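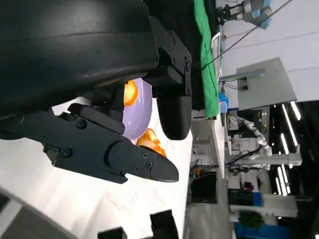

The gripper at the purple bowl with two of the orange fruit, Urnlow workshop.

Urnlow shed arm gets its fingers

16/11/2021

A homebuilt gripper project at the Urnlow shared workshop has reached the fruit stage. Two black fingers, a bowl, a white table and a fair bit of swearing, according to those who were there.

The build is the work of Pallavi Sachdeva and Naveen Chauhan, both members, both with day jobs that have nothing to do with robots. She does payroll for a freight company. He fixes dishwashers. They started on the gripper in March, after a talk at the workshop on secondhand motors, and have been at it most evenings since.

Project is called Um. That was what Chauhan said when asked for a name to put on the storage shelf, and it got written down.

The fingers are the new part. Earlier versions were straight and kept shoving things away across the table. The current pair has a rounded tip on one side and a long tapered one on the other, so the long one can get in low beside an object while the other comes down next to it. The bracket went through 13 versions before the screws stopped working loose. Sachdeva has kept all of them in a biscuit tin.

"Version four was good, we should of stopped there and thought about it," Chauhan said. "We made it lighter instead and it bent."

Cost so far is $1,313, mostly motors and bearings, plus one order of hex screws in the wrong size that is now in the free bin by the door. Help yourself.

The job they've set it is simple enough to say. Pick up a piece of fruit, put it in the bowl, don't tip the bowl. Round shiny things are hard for a gripper, they roll when touched off centre, and a light bowl slides if a finger catches the rim. The pair ran 150 tries over two evenings and logged every one in a school exercise book. 122 ended with the fruit in the bowl. The rest are down as "rolled", "bowl moved" or just "no".

Wing-sze Wan, who looks after the electronics bench, wrote the bit of software that slows the fingers down near the end of the close. Before that they came together at one speed the whole way. She wants to try it on softer things next, bread rolls maybe, and has asked members not to leave their lunch on the table.

Glare was a problem too. The table is white and the ceiling lights are bright, and shiny things throw the light straight back at the camera. They've been fiddling with exposure settings for weeks. Chauhan wanted to paint the table grey. Outvoted, it's staying white.

Wiring is next on the list, then a proper emergency stop in place of the switch on the power board. Rekha Goel has offered to go over the stop circuit with them before any visitors are let near it, and the arm stays off on open nights untill she signs it. Members who've been inducted on the arm can still book it through the usual sheet. One hour at a time please, there's a queue.

Drawings for the bracket and both fingers will go up on the members' page once Sachdeva has tidied the measurements. The tips are a separate part and push on, so anyone copying the design can swap in their own. She's after feedback on the long finger in particular, she reckons it could lose a centimetre and still reach.

A second group, from the Prilwood workshop, has been in touch about building the same gripper for a lighter arm. Geeta Bansal is organising that one and is looking for anybody with a lathe and a free weekend. Prilwood people can sign up at their own front desk, not ours.

Um will be shown at the Tromstead makers' fair if the stop circuit is done in time. If it isn't, the gripper will go along by itself on a stand with a hand crank, which Chauhan has already started on. Entry to the fair is free, kids welcome, parking is out the back past the colour-coded bins.

Also from the workshop this week: the bandsaw is back in service, new blade fitted. Dust bags need emptying after each session, not each month. Whoever borrowed the long 2.5 mm hex key from the arm bench, please return it, the Um crew need it for the finger screws.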